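Home | What's On | Stories | Workshops | Contact

Open day at Driseo: an afternoon with the robots that tidy up
Posted in January by the Pretham community news desk

I got to the Driseo workshop in Jircombe a bit before two, and there was already a lineup down the side of the building. By the time they closed the doors that Wednesday, 300 people had been through, including what seemed like every kid from the primary school. I'd come to talk to the lead engineer, who asked me to leave her name out ("put the team, it's the team's work") and who then gave me the better part of an hour, in between answering questions from seven-year-olds.

She grew up on a farm and got into machinery through her father's grain equipment, a lot of it Bühler. "I liked anything with a panel you could take off," she said. "I still do. I've just moved on to panels I have to put back on properly."

Driseo works on household jobs, the small dull ones. Picking up socks, clearing a table, getting rubbish off the floor and into a bin. I asked why those, when there are so many flashier things a robot could be shown doing, and she lit up.

"Because they're so hard! Everyone in this room can pick up a paper cup without thinking. But a cup that's been squashed is a new shape every time. Squeeze too hard and it folds up on you, too soft and it slides out. And then you've got to know where the bin is, and get your arm over it without knocking it flying."

The team keeps a log of every practice run, and the tidying job was up to 1786 when I visited. The first 400, she said cheerfully, were mostly a record of things being dropped. I love that they'd written all of those down too.

The demonstrations ran in a room set up like somebody's lounge, with a sofa and a pile of clothes left on it. Visitors stood well back. What struck me was how quiet everyone went whenever the arms began to move – parents, toddlers, the lot. A man beside me whispered "go on, go on" as if he were watching the cricket.

"People barrack for it," the engineer said. "We never expected that. They'll cheer for a robot picking up a bit of rubbish, and I've had to tell them it can't hear them."

I asked what she looks at while it's working. "The fingertips, always. If they're open and they're coming in at a decent angle, I can breathe. My colleague watches the wheels. We've each got our own thing to fret over."

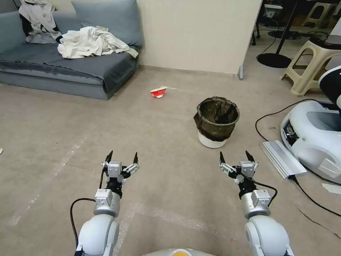

What comes next

There are plans to try the same job in real homes around Pretham, starting with a handful of households who put their names down on the day. The sign-up sheet was full before afternoon tea. "I want carpet," the engineer told me. "I want dog hair and a coffee table in a silly spot. We've learned a lot in this room, but we know this room too well now."

Could she see one in her own place? She laughed and said her kids had already asked, mainly to get out of doing their bedrooms. "I told them it only does cups."

The next open day will have room for 800 visitors across the whole day, with the doors opening at ten. I'll be in the line again, and a bit earlier this time – I missed the folding demonstration completely, and I'm told it was a beauty.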